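Minutes of the meeting of the Bredum Street Residents' Association
Held on Wednesday, January 29, 2025, in the reading room on the ground floor
Chair: Rasha Hijazi
Present: 12 households. Apologies were received from two households.

1. Minutes of the previous meeting
The minutes were read and approved with one correction. The repair of the back gate was paid from the general fund, and not from the garden fund as it was written before.

2. Water filters
The contract with Filtex for the filters in the basement ends in June. The chair has asked for a new offer and also for one offer from Hattar, so that we can compare. Filtex wants to visit us 2 times in a year, Hattar only one time, but the Hattar price does not include the cartridges. Several members said that the water on the upper floors has a taste of metal in the morning. It was agreed to ask both companies for their opinion about this before we sign anything. Decision is moved to the next meeting.

3. Stairway lights
The timer in stairway B turns off the light too early. Persons who carry shopping to the fourth floor are in the dark before they arrive. The electrician can set a longer time, and he will do it together with the broken switch near the mailboxes. Agreed without vote.

4. Bicycles
There was a long discussion. The bicycle room is full and at least 5 bicycles have flat tires and no owner that we know. A paper label will be put on every bicycle. The owners must write their name and apartment on the label before the end of next month. Bicycles without a name will be offered to the repair shop on the corner. One member asked that children's bicycles are treated with more patience, and this was accepted.

5. Noise
A complaint was received about drilling on Sunday. The house rules already forbid it. The chair will send a friendly reminder to all apartments, without to mention any name.

6. Painting of the stairways
The walls were last painted before many of us moved here. The chair presented an offer from Clonen for both stairways, including the ceiling of the entrance. The vote was in favor, with two households against because they prefer to wait for the filter costs. The monthly contribution will rise to 84 for each household until the painting is paid. The question of the color was left open and members can write to the chair.

7. Other business
The key of the laundry room must be returned to the hook after use. The next meeting will be announced on the board by the entrance.

The meeting was closed by the chair after the tea.

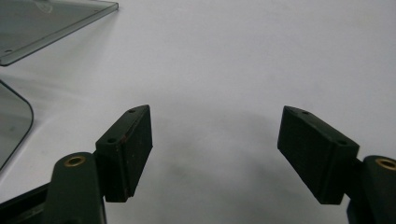 Note on item 6, added by the chair: Two members wrote to me after the meeting about the color of the stairways, one for cream and one for white. I am also for white, but I ask you to consider the finish before we answer Clonen. A flat, matte white like the surface in the picture is calm for the eyes, and you can see that it is not the same everywhere, it is a little bluish where it is brighter and more gray in the shadow. In stairway B, which has only one small window, I think we will get more of the gray. Please send me your opinion in writing, and say also if you want a darker stripe at the bottom of the wall, where the bags and strollers touch it.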